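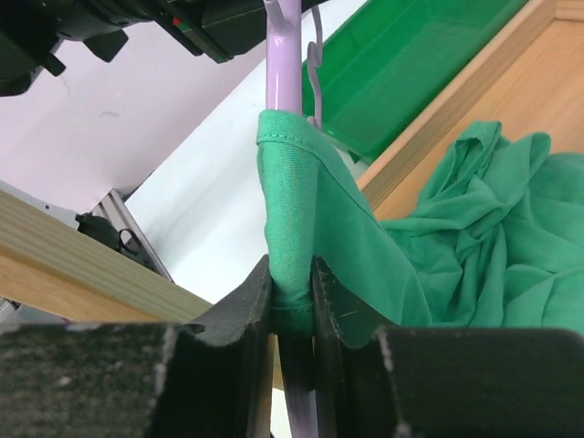

*The green one, on the lavender hanger.*

Ilgın Baysal had 55 hangers when she moved to Lillton, and she gave away all of them except the lavender ones. Her aunt Sevim had bought those in a shop called Güler, and her aunt did not like to see plastic thrown out.

It was February, before six in the morning. Ilgın sat with her tea and thought about the green cloth. For many years it had lived at the bottom of a suitcase. Sevim Akgül wrote in her letters, "Do you still have the green one?" and Ilgın always answered yes, but she did not go to look.

Sevim had a rule about hanging. First the hem must be found, then the cloth goes over the hanger, and only after this you may let go. "If you let go early, you will do it two times," she said. She had worked in the laundry of the hotel Odasstead, where there were 169 rooms, and she said this sentence to every new girl. Ilgın was one of those girls for one summer. She did it two times very often. 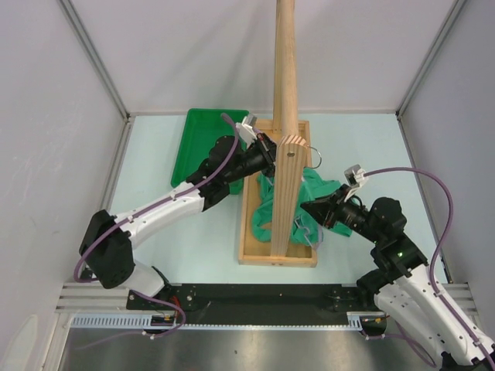

*Green cloth in the wooden tray, at the foot of the post.*

The wood made her think of the stand by the laundry door. On that stand the girls put whatever had fallen, and in the evening it was a small hill of sleeves and towels. Her aunt would not allow anyone to go home before the hill was finished. One evening a girl cried over it, and Sevim sat down next to her and took half of the clothes on her own knees. She did not say anything kind. She only folded faster than usual.

Ilgın finished the tea. She took a sheet of paper and wrote the address, the long one, with the number 663 and the name of the street which her aunt always said was spelled wrong.

"Dear aunt," she wrote, "I still have the green one. It has many wrinkles. Please tell me again how warm the iron should be."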